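News > Local business > Britby

Search this site Enter keyword Go

Britby workshop sets aside money for a second robot arm, and a good deal of it is going on the bits that wear out

Feb 27, 2023

It has been a long winter of sums at the Rønning workshop on the edge of Britby, and those who have been following the story of its robot bench (and judging by our postbag there are quite a few of you) will be glad to hear that a decision has been made at last. The workshop is to buy a second arm, with the order going in before the end of April, and the bench the first one works at will be made longer so the two can stand side by side.

The plan has been on the go for well over a year under the name Plindum, which began as a label on a folder and has stuck so firmly that it is now painted on the door. Its purpose is a homely one. The workshop wants arms that can deal with the everyday clutter of a desk or a kitchen worktop, picking things up, putting them down again and shifting a lead out of the way when it needs shifting, and it hopes in time to hire the bench out by the day to small firms in the area that would like to try such work before spending money of their own.

What makes the new budget interesting, at least to those of us who enjoy reading budgets, is how little of the talk has been about the arm itself. The price of the arm was settled fairly quickly. The longer conversations were all to do with fingers, pads, cables, spare sockets and shelving, and with who pays when something small gives out in the middle of a hired day. The workshop has put down £390 for gripper pads and fingertips for the coming year, where last year's figure was £200, and it admits quite cheerfully that last year's figure was a guess made over a cup of tea.

Soft, thin things are a large part of the reason. A cup or a box is fairly kind to a gripper, but a power cord lying flat on a table asks the fingertips to come right down to the surface and close on something hardly thicker than a pencil lead, and to do it again and again until the people running the bench are happy. The mesh covering on the pads takes the brunt of that, going pale in patches and fraying at the edges, and the workshop now means to change pads by the number of hours worked instead of waiting until someone notices.

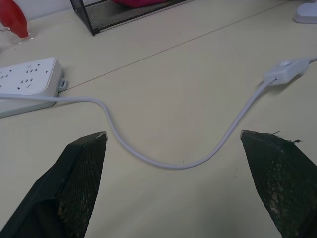

Clarnateo, which supplies the pads and has been asked to quote for the new arm, would rather the workshop went further still and bought its spares in one go at the start of the year, on the grounds that small orders cost nearly as much to send as large ones. A reader who wrote to us after our last piece took quite the other side, saying that her own firm had filled a cupboard with spare fingers and then changed to a different gripper the very next spring, "and there they still are, if anybody wants them". The workshop has come down somewhere in the middle and will buy enough for half a year, with another look at the shelf in the autumn.

There is a little money for the room as well. The longer bench will need its own run of sockets along the back wall, which the electrician has priced at £308 including making good the plaster, and a second set of shelves for the household odds and ends the arms practise on. Gifts of those are very welcome, by the way, so long as they are clean and nobody will want them back. Desk tidies, extension leads, lamps with a switch in the cord, plastic tubs with lids and soft toys of a modest size have all been asked for.

Training has been given a line of its own for the first time, and rightly so, we think. The new arm will sit idle unless there are people who feel at ease with it, and the first few weeks with the old one were slow going for that very reason. The workshop has allowed roughly 2 weeks for everyone to get used to working with a pair, during which no hire bookings will be taken, and anyone with a booking already made for that time will be offered another date or their deposit back.

Hire charges will stay as they are until the second arm is up and running. After that they will be looked at again, and we will print the new rates in full as soon as we have them.

Contact the newsdesk | © 2023 Britby local news | Back to top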